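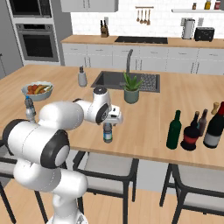
**Speaker notes — "Eight Glasses and Other Numbers We Made Up"**
Friday, late slot. 25 minutes plus questions. Print in large type this time.

## Opening

Wait for the door to close. Don't start with the show of hands; it died last time.

Start with the line: "I drink when I'm thirsty, and I'm told this is dangerous."

Pause. Then say what the talk is. I'm going to go through the advice most of us have picked up about drinking water, and ask of each piece: who says so, how would they know, and who gets paid if I believe it? I'm not a doctor. I used to edit a consumer newsletter, so what I know how to do is read a claim and go looking for the bottom of it. Quite often there isn't one.

Say early, and say slowly: some people do have to watch their fluids. Kidney stones, heart failure, certain drugs, very old age, hard work in heat. If your doctor gave you a number, keep your doctor's number. I'm talking about the numbers that came from a poster.

## Part one: eight glasses

(SLIDE: the glass)

Everyone knows this one. Ask them where they heard it. Usually it's school, a mother, or the side of a bottle. I have yet to get "a study."

The usual suspect is a piece of American nutrition advice from the 1940s that gave a daily amount of water for adults and then said, in the next breath, that most of it is already in food. The first sentence traveled. The second stayed home. I should be careful here — that's the popular origin story, and it's a little too neat. I believe the document says what people say it says. I'm less sure that it's what started the habit. Tell them that.

Then food. Soup, oranges, rice, a cucumber, which is mostly water with a skin on. Coffee and tea count too. The idea that a cup of coffee takes out more than it puts in doesn't hold up for people who drink it regularly.

Don't do the camel joke.

## Part two: "by the time you're thirsty, it's too late"

(SLIDE: the sentence, by itself)

Read it out loud, then ask: too late for what?

Thirst kicks in when the blood gets slightly more concentrated than the body likes. That's well before trouble for a healthy adult sitting in a chair. A warning light that comes on early is doing its job. The slogan takes the normal working of the thing and calls it a failure.

Where it gets harder: older people may feel thirst less strongly, and small children can't always say. I don't want to wave that away. If someone raises it, agree with them and move on.

Endurance sports belong here. The old advice to drink as much as you can stand has hurt people. Too much plain water over a long race can push sodium down to where it becomes an emergency. Keep this short and don't get gory.

## Part three: the Bemadus bottle

(SLIDE: the ad)

This is the part people remember, so don't rush it.

Bemadus sells a bottle that glows when you haven't drunk enough. The box says 80 percent of users "felt more focused." Go through it the way I'd go through any of these.

- Felt. Nobody measured focus.
- More than what? There was no comparison group that I could find.
- Which users? I wrote and asked. They sent a leaflet with the same sentence in a bigger font.

Then the app. It sets a daily goal of 2000 milliliters for nearly everyone. I entered myself as a small woman who sits at a desk, then as a large man who lays roofs. Same goal. I found that more persuasive than anything on the box, in the wrong direction.

Be fair: some people like a reminder and it does them no harm. If you forget to drink all day and end up with a headache, buy the bottle, or put a glass by the sink. My complaint is with the claim.

## Part four: special water

(SLIDE: shelf of brands)

Pravon is the alkaline one. Your stomach is strongly acidic and your blood keeps its own balance within a very narrow range. Your lungs and kidneys handle that. A bottle of water doesn't get a vote.

Tudose is the "structured" one. I've read their explanation several times. Individual words in it make sense. Read one sentence aloud and let it sit. No face-pulling — the audience may own a case of it.

Then the one that bothers me more, because it's respectable: the Kascombe survey. It turns up every summer in local news under some version of "most office workers are dehydrated." They had 1411 responses, which sounds fine. But the survey asked people how many glasses they drank, and anyone who said fewer than eight was put down as dehydrated. No blood, no urine, no scales. So the finding is that most people don't drink eight glasses, and we've gone in a circle back to part one.

Let the room get there on its own if it can. Count to five before giving it away.

Kascombe sells water coolers. Save that for after the circle, never before. If I say it first, people stop listening to what's wrong with the survey and just dislike the company, and a company with something to sell can still be right.

## Part five: what I'd accept

Somebody always asks whether anything would convince me. Reasonable question. Answer it before they can.

I'd want healthy adults, put into groups by chance, one group told to drink extra and the other told to carry on. Something measured that isn't a mood. Long enough to matter. Trials along these lines have been done for particular problems, and extra water does look useful for some people, such as those who keep getting kidney stones. Good. I'll repeat that wherever I'm asked. It doesn't stretch to glowing skin.

About skin: I looked. The studies are small and the results are mushy. Say "mushy."

## If time is short

Drop Tudose. Keep Kascombe whatever happens.

## Questions I tend to get

**Urine color.** A rough guide. Dark may mean drink something. Vitamins and beets will fool you. It doesn't need to be clear.

**Tap or bottled?** Depends on your tap. Ask the utility for its report. I drink from mine, and that tells you nothing about yours.

**"I drink a gallon a day and feel great."** Glad to hear it. Don't argue. Ask what else changed in the same month; there's generally something.

**Does cold water burn calories?** A few. Less than the walk to the fridge if the fridge is far away.

**Hangovers.** I have 2 minutes on this and it's never enough. Suggest the bar.

## Close

Go back to the opening line and say it again without the second half. Thank the room. Tell them there's a jug at the back and cups next to it, for anyone who happens to be thirsty.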